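6. Setting up grasp checks for thin and tubular parts

This section covers the grasp check module in Wiltia, the control and perception package for two-arm stations. Do section 5 (camera alignment) first. If the head camera and wrist cameras have not been aligned since the arms were last moved, the grasp points will be off and the steps below will not fix it.

You need:

- Wiltia running on the station computer, with both arms homed
- The head camera and at least one wrist camera streaming
- Operator rights or higher
- The part on the table, inside the reach of both arms

6.1 Load the part profile

1. Open the Perception tab and choose Part Profiles.

2. Pick the profile that is closest to your part. Use "Tube frame" for rails, poles and legs. Use "Thin wall" for dividers, panels and tray edges.

3. Set the number of arms. Tube frame defaults to two. Thin wall defaults to one.

4. Click Apply. The planner reloads, and the status light in the toolbar goes from yellow to green.

Note: White parts on a black table are easy to separate from the background, but white walls inside a white part are not. If the edge overlay flickers between two walls, lower the wrist camera exposure before you change anything else.

6.2 Choose the grasp points

5. Switch to the head camera view and click once on the part for each arm. Wiltia snaps each click to the nearest edge or fitting it can grip.

6. For a two-arm hold, place the points on opposite sides of the part. The planner rejects pairs that would make the forearms cross.

7. Switch to the wrist camera view to check the approach. For a thin wall, the wall should run between the two fingertips, with a gap showing on each side.

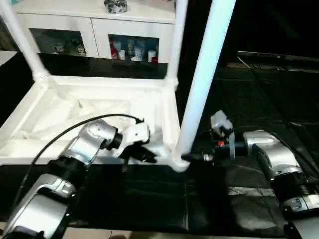
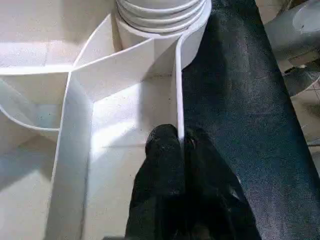
Two-arm hold on a tube frame, head camera (first); fingers on either side of a thin divider, wrist camera (second).

8. If a point is wrong, drag it in the head camera view. Dragging in the wrist view moves only the overlay and has no effect on the plan.

Caution: Do not place a point on a cable, a sleeve or the other arm. Wiltia masks its own arms from the arm model, but the mask does not cover loose cables or fabric covers. Draw an exclusion zone over them with the Mask tool.

6.3 Set the closing limits

9. Open Control > Gripper Limits. The values are unitless steps from 0 to 100.

10. Set the closing force. Start at 20 for thin walls and 47 for tubes. Do not go over 88 on plastic parts.

11. Turn on "Stop on contact" for both fingers. With thin walls, also turn on "Center before closing", so the wrist shifts sideways until the wall is midway between the fingers.

12. For two-arm holds, turn on "Link arms". Linked arms move as one body once both grippers report contact. If either gripper loses contact, both arms stop where they are.

Caution: Linked arms do not open their grippers when they stop. Support the part by hand before you press Release, and keep your fingers clear of both grippers.

6.4 Run the check

13. Click Dry Run. The arms move to the approach pose and stop short of the part. Compare the live view to the overlay.

14. If the overlay and the part line up, click Run. If they do not, go back to step 5.

15. When the run ends, open the log. A good check ends with the line GRASP_OK for each arm. Error 2188 means the planner found a grasp but could not find a path to it. Move the part a little closer to the arms and try again — changing the force limits will not clear this error.

16. Save the profile under a new name. The default profiles are replaced at every update, and any changes you made to them are lost.

Note: Saved profiles can be exported to Merkora for batch replay. See section 9.

Comments

Faizal Halim
Step 8 got me. I dragged the points in the wrist view for a whole morning and could not see why the plan stayed the same. Could the overlay be locked in that view?

Tahmineh Mahmoudi
Lowering the exposure worked for us on white trays. We also had to turn off auto white balance, or the edges came and went every time the arm passed over.

Faizal Halim
Same on ours, thanks. Does Link arms keep its setting when you export to Merkora? Mine came back turned off.

Tahmineh Mahmoudi
It drops on export in the version we have. I turn it on again after the import and save there.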